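Does Your Computer Really Get Slower As It Gets Old?

Grown-ups love to say it. "This thing is ancient, it's slowing down." They say it the way they'd talk about a dog with stiff legs. I've heard it said about laptops, tablets, printers and one time a toaster. I'm suspicious of it, and I'd like you to be suspicious too.

Start with what we mean by "old." When a person gets old, their body changes. Bones and muscles wear. So if a computer gets slow in the same way, there should be a part in it that wears down a little every day, like the eraser on a pencil. Let's see if we can find it.

The part that does most of the thinking is called the processor. It works by switching tiny electrical switches on and off, millions and millions of times each second. How fast it switches is set by a kind of electronic heartbeat, called a clock. The clock in an old computer ticks at very nearly the same speed it did on its first day. It doesn't get tired. It has no knees.

Memory is the next suspect. Memory holds the things the computer is working on right now, like your open homework page. People will tell you that memory "fills up over the years." I don't buy that. The kind of memory I'm talking about empties out when you turn the computer off, so it starts clean again the next time. If it's crowded, it's crowded with whatever you opened today.
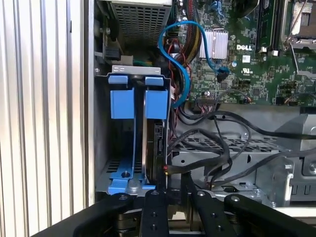 If the parts don't get tired, why does an old computer feel so slow?

Mostly because we keep giving it bigger jobs. The programs change and the machine stays the same. A web page from when your parents were kids was often just words and a couple of small pictures. A page today may try to load videos, ads, maps, pop-up boxes and a chat window that wants to know if you need help. Give that to an old machine and it has to carry a much heavier backpack up the same hill.

You can try a backpack test with plain math. Say a computer can do 50 small jobs in a second. (Real ones do far more, but 50 is easy to think about.) An old program needs 50 jobs done before it opens, so it opens in one second. The new version needs 355. Now it takes more than seven seconds, and somebody in the kitchen is saying the computer is worn out. Did the computer change? No! It did 50 jobs a second before and it does 50 jobs a second now.

Now be careful. I've been telling you what to doubt, and you should doubt me a little as well. Some parts of a computer really do wear out, and it would be sneaky of me to skip them.

Fans are one. A fan spins for hours and hours, and it pulls dust in while it does. Dust sits on the warm parts like a blanket. When the processor gets too hot, many computers slow it down on purpose so it won't be damaged. So a dusty computer can be slower than a clean one. Notice, though, that the dust did that. A dusty computer that's one year old can be in worse shape than a clean one that's six.

Batteries are another. A laptop battery holds less and less energy as the years go by, and some devices slow themselves down when the battery gets weak.
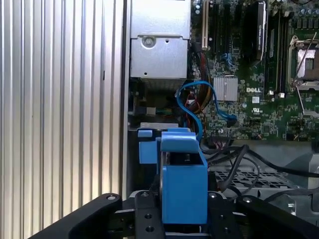
Storage is the part where the computer keeps your files when the power is off. Many older computers use a hard drive, which has a disk inside that spins and a little arm that moves back and forth to find things. Those are moving parts, and moving parts can wear. In a desktop computer the drive often sits in a holder of its own, such as the blue plastic bracket in the photo, so it can be taken out and a different one put in. Plenty of people swap a spinning drive for a newer kind that has no moving parts at all, and then tell everyone their old computer is like new. The processor is exactly as old as it was before lunch. Remember that the next time you hear "it's just its age."

There's also the stuff that piles up. Lots of programs ask to start by themselves when you turn the computer on. Each one says it's only small. Get enough of them and your computer is busy before you've even sat down. You can have a grown-up help you look at the list. If there's a game helper on it for a game you stopped playing in second grade, it may be time for it to go.

What about those ads, then? The ones that say you can make your computer faster with one click?

Let's make up a program and call it Hivley. The Hivley ad says, "Your computer is 68 percent slower than it should be!" It's flashing, so it must be serious. Here is what I'd ask before clicking anything.

How does it know? It hasn't tested your computer. It's an ad on a page.

Slower than what? "Than it should be" isn't a number. You can't look it up anywhere.

Who gets something if I believe it? The people selling it do.

Those three questions are good for lots of things besides computers. They work on cereal boxes and on shoes that say they'll make you jump higher. They even work on explainers like this one, so go ahead.

You could also do a test at home. Pick a program and use a stopwatch to time how long it takes to open. Write it down. Turn the computer off and on, then time it again, and do that 6 times in all, because one try can fool you. Wait a month and repeat the whole thing with the same program. If your times have gone up, don't shout "old age!" yet. Check whether the program has had an update. Check how full the storage is, and whether anything new is starting up by itself. Change just one thing and time it again. If you change three things at once and it gets faster, you won't know which one did it.

And if you try all of that and you still can't find the reason, it's fine to write "I don't know yet" at the bottom of the page. Scientists write that a lot.

Words to know

Processor: the part that does most of a computer's thinking.
Memory: where a computer holds what it is working on right now.
Storage: where files are kept, even with the power off.
Update: a change to a program, sent out by the people who made it.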